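The Office of Unclaimed Names

Notice of Determination in the Matter of File 843
Issued at Hoven, Nov 30, 2021

The Office of Unclaimed Names was established by the Municipality of Hoven to hold in trust any name for which no bearer could be located. Its duties are set out in the founding charter and have not been amended. The Office receives names, records them, keeps them at a constant temperature, and returns them upon proper application. It does not lend names. It does not comment on their quality.

File 843 was opened in August, when a name was handed in at the public counter by a conductor of the Rikevano line. He stated that he had found it on a seat after the last train. The name was Romana Halás. It was complete, including the accent, and showed light wear at the second syllable consistent with regular use by family members.

The conductor was issued a receipt and declined the customary reward.

In accordance with procedure, the name was read aloud from the front steps at noon on seven successive days. No person turned around. A dog belonging to the bakery did so on the second day, but the Office has long held that animals lack standing in these matters.

The file was then assigned to Nidia Tello, Examiner, Second Grade. Examiner Tello had at that time served the Office without incident and had returned 200 names to their bearers, a record noted with approval in her personnel folder. She was instructed to make the usual inquiries in the districts of Bitska and Urrego and to report in writing.

Her first report was brief. It stated that the residents of Bitska had been courteous, that a pharmacist recalled the name but could not attach a face to it, and that the Examiner's shoes required repair. A voucher for the shoes was approved.

Her second report was longer. The Examiner wrote that she had walked the whole of the Urrego district, saying the name at each corner in the prescribed tone. She wrote that she had begun to enjoy saying it. The supervising clerk underlined this sentence and wrote in the margin that enjoyment was outside the scope of the inquiry. 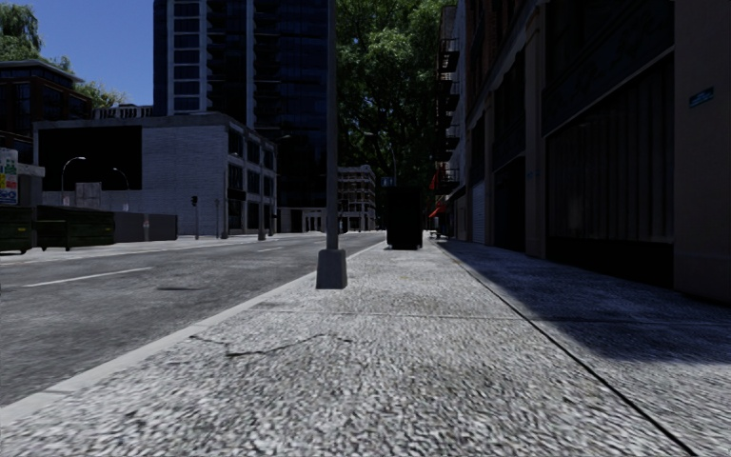 The third report was not submitted on the standard form. It was written on the back of a concert program, and the Office reproduces the relevant portion here with the Examiner's consent.

"I have found a woman who answers to nothing," she wrote. "She rents a room over the piano shop. Her mail comes to the shop and she knows it is hers by the handwriting. When I asked what her friends call her, she said they touch her sleeve. I said the name to her once, as the rules permit. She listened very politely. Then she asked me to say it again, and I am sorry to report that I did."

The Office was obliged to treat this as an irregularity. Under the charter, a name may be spoken to a prospective bearer one time only, so that recognition may be distinguished from desire. A second speaking makes the result void. The Examiner was called to a hearing and attended in her repaired shoes.

The woman from the piano shop also attended. She had not been summoned, there being no way to address the summons. She took a seat at the back and asked leave to make a statement, which was granted.

She told the hearing that she could not say whether the name was hers. She had ridden the Rikevano line many times and might have left any number of things on it. She had once owned a green umbrella and could not say where that was, either. She did not remember being called Romana as a child. She did remember someone standing at a kitchen door in the evening with a breath already drawn in, about to call her to supper, and she had always supposed that the memory stopped there on account of her age.

"If it belongs to somebody else, I will give it back the day she comes," she said. "But I would look after it. I would use it for letters, and I would answer when it was called."

The presiding officer observed that the charter made no provision for looking after. He adjourned the hearing and was seen to consult the charter for most of the afternoon. He found that it did contain a clause on storage. The clause requires that each name be kept "in a dry place, at an even warmth, and safe from disuse." The Office had for many years satisfied the first two conditions by means of the cabinets in the lower hall. No record could be found of any measure taken to satisfy the third.

Determination

The Office finds that ownership of the name Romana Halás is not established.

The Office further finds that the lower hall is not a suitable place for its storage. The name is to be transferred, until a bearer is located, to the room over the piano shop in the Urrego district, where the present occupant is appointed keeper. She is to maintain it by daily use. An inspection will take place each August.

Examiner Tello is reprimanded for the second speaking. At her own request she has been assigned to conduct the inspections, and has asked whether they may be held more often. The request is under review.

The conductor has been informed of the outcome. He has since turned in a green umbrella, which has been forwarded to the appropriate department.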